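Wamari: household tidying episodes, README

Can a machine tidy a living room yet? Parts of one, yes, and we're really pleased with how far the small stuff has come! Wamari is a set of 1,000 short episodes of everyday chores in lived-in homes, put together by Kwadwo Ametepe and the Ernlow group for anyone who wants to test that question on their own arm or mobile base.

What's in it

Episodes come from 38 rooms and cover 26 chores, such as putting keys away, clearing a stool, dusting round ornaments and lining up remotes. Rooms were left as their owners keep them. Each episode has video, a one-sentence instruction and a pass/fail mark given by 2 people working separately. 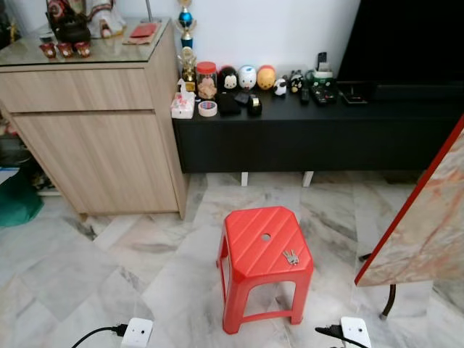
Living room, "keys and cabinet top" chore: keys on the red stool, small items along the black TV cabinet.

Keys are a lovely test. They're thin and floppy as a bunch, and they slide when you nudge them. Our baseline, Simasus, copes well with boxy things like a tissue box but still fumbles keys on a ridged seat. Crowded shelves are harder again, as one careless elbow can topple a whole row of figurines. Glass tops upset the depth readings too (see notes/glass.txt).

Known gaps

- No stairs, no pets, very little cooking.
- Soft toys are labelled "figurine" in some rooms and "plush" in others. We'll fix this in the April release.
- Cable labels are patchy near floor sockets.

Getting started

Unpack the archive, then run the Apaza loader from the top folder. Start with the "single item" split; it's small and trains quickly. If your robot manages the keys, please write and tell us how!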